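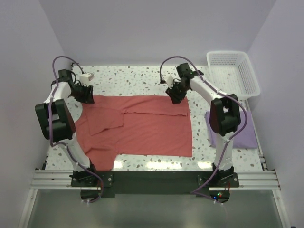
*Red T-shirt, partly folded, on the speckled tabletop.*

Hello all,

> We're looking at the Puvow two-seater for the back patio. Dealer wants $486 extra for the cover lifter and says the tub needs its own circuit. Is either one worth it? Our deck is up on posts, if that matters.

Welcome to the list! We've had our Puvow going on four winters now and I love it dearly, so forgive me if I ramble a bit.

Skip the dealer's lifter, at least for now. The Dreltitz one bolts on with the same brackets and folds back nice and flat (ours only needs 42 inches of room behind the tub, so get out there with a tape measure before you order). I lift it with one hand in my bathrobe, coffee in the other.
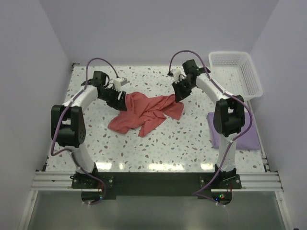

As for the circuit, yes, please do get it! We tried sharing ours with the garage at first, and every time the old Saab's block heater came on, the breaker tripped and I'd find the water lukewarm in the morning. The electrician over in Vanberg charged us roughly $600, trench and all, and I'd have paid it sooner if I'd known.

The deck does matter, and I'd have somebody look at those posts before delivery day. A full tub with 2 grown people in it is a lot heavier than you'd think. We ended up on a plain concrete pad and never regretted it.

Do write back and tell us which color you pick. I'm still a little sorry we didn't go with the gray.

Warm wishes from the hill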